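How to Fit a Flat Sheet With Tight Corners

Fitted sheets are quicker, but a flat sheet tucked well stays put longer and is much easier to fold and store. Set aside ten minutes for your first try.

What you need

A flat sheet one size larger than the mattress. A twin mattress does best with a full flat sheet, and so on up. Check the label for the thread count too. Anything from 242 to 600 will work, though a heavier weave is slower to tuck.

Step 1. Strip and air the bed

Pull everything off, including the mattress pad. Leave the mattress bare for half an hour if you can. Put the pad back on and smooth it from the center out.

Step 2. Center the sheet

Find the middle crease and line it up with the middle of the headboard. The wide hem goes at the top. Let the same amount hang on the left and right.

Step 3. Tuck the foot

Lift the end of the mattress with one hand and push the sheet under with the other, palm down. Go in as far as your wrist.

Step 4. Make the corners

Stand at the side, near the foot. Pick up the edge of the sheet 16 inches from the corner and lay it on top of the mattress so it makes a triangle. Tuck in what still hangs below. Bring the triangle down and tuck that in as well. Do the other foot corner, then tuck the head of the sheet and repeat.

Step 5. Pull the sides

Work from the foot toward the head. Grip the hanging edge, pull down firmly, and tuck. Run your forearm across the top when both sides are in. If you feel a ridge, untuck the nearest side and pull again. 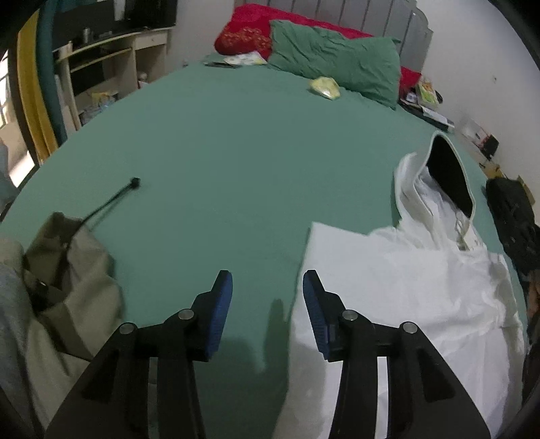

Step 6. Add the top sheet

Lay it wrong side up, with the wide hem level with the top of the mattress. Tuck the foot and the two foot corners only. Fold the hem back over the blanket by six inches.

Posted by Impi Keskinen
Filed under: Bedroom, Laundry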